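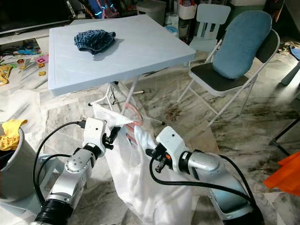
Week 5 -- Corporate giving and the small charity

Handout to go with the slides. Slides are on the module page, the reading is too (chapter on restricted funds, skip the tax section, we do that in week 7).

Recap from last time: gift v. grant v. contract. If you weren't here get the notes off someone. Short version -- a gift asks for nothing back, a grant asks for a report, a contract asks for a service. Most company money sits awkwardly between the first two.

1. Where company money comes from

Not one pot. Usually at least these:
- the marketing budget (wants logos, wants a date, wants it soon)
- a staff fund, often matched pound for pound
- the company foundation, if there is one, with its own trustees and its own deadlines
- goods in kind: stock, end of line, office furniture, old laptops
- staff time

Ask which pot BEFORE writing the bid. A marketing person can't do much with a ten page theory of change. A foundation can't do much with a banner.

2. Case: Terkusside

Furniture and household goods charity, one warehouse, one shop. We'll use it for the rest of term so learn the basics.

Two company partners. Sundis, a chain of kitchen showrooms, gives cash and display units. Jakitz, a haulier, gives van days. Quite different relationships and worth comparing.

Sundis: signed agreement, three years, cash paid each February. Money is restricted to the starter pack scheme (households moving in from temporary accomodation). Over 200 packs went out in year one. Each pack was costed at 100 pounds when the deal was drawn up and nobody put in a clause for prices going up. Remember that, it comes back in the seminar.

Jakitz: no agreement at all. Phone call, van turns up. 19 van days last year. Worked fine until the depot changed managers and then a gap of two months while the new one found out what had been promised. Nothing in writing to show them.

Which of the two is the stronger partnership? Don't rush to say Sundis.

3. Goods in kind -- the real cost

Students always put these down as free. They are not free. Someone collects, someone sorts, something gets stored, some of it gets skipped and the skip costs money. Terkusside once took 505 cupboard doors from a showroom refit. Hinges missing on most. Six weeks to shift them and the floor space was needed for beds.

So, questions to ask a donor before saying yes:
Can we say no to part of it?
Who pays for transport?
Who pays if it has to be thrown away?
Is there a safety standard (electricals, upholstery, anything for children)?
How often, and how much notice?

Write the answers down. An email will do.

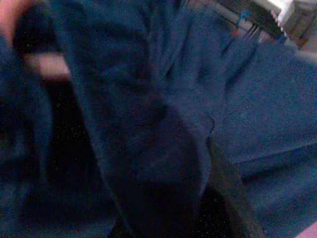 Valuation: for the accounts you want what the charity would have paid for the item, or what it can sell it for, depending what it's for. Retail price on the donor's press release is neither of these. Expect a diffrence, sometimes a big one. Fuller treatment in week 8.

4. Recognition

What does the company get? Name on the van, line in the annual report, staff day, a talk at the AGM. Keep a list, keep it short, do what's on it.

Watch for -- exclusivity clauses. Sundis asked to be the only kitchen firm. Reasonable? Probably. But the first draft said "home and interiors", wide enough to shut out half the high street. Terkusside got it narrowed. Always read the definitions page.

Also watch for: use of clients' stories and photos. Consent belongs to the client, the charity can't sign it away in a partner agreement.

5. Exit

Every partnership ends. Notice period, final payment, who tells staff, what happens to the logo. Sundis agreement says six months. Jakitz, see above.

For the seminar (Monday, usual room)

Read the Leka pack. Leka is a bedding wholesaler offering Terkusside a monthly pallet of mixed seconds plus a small cash sum in year one only. Come with one side of notes:
- which pot you think it's from
- what it will cost to handle
- two things you'd change in the offer letter
- whether you'd accept

Groups of four. One person from each group reports back, five mins max. Bring the cost sheet from week 3, I won't have spares.

Essay titles go up after the seminar.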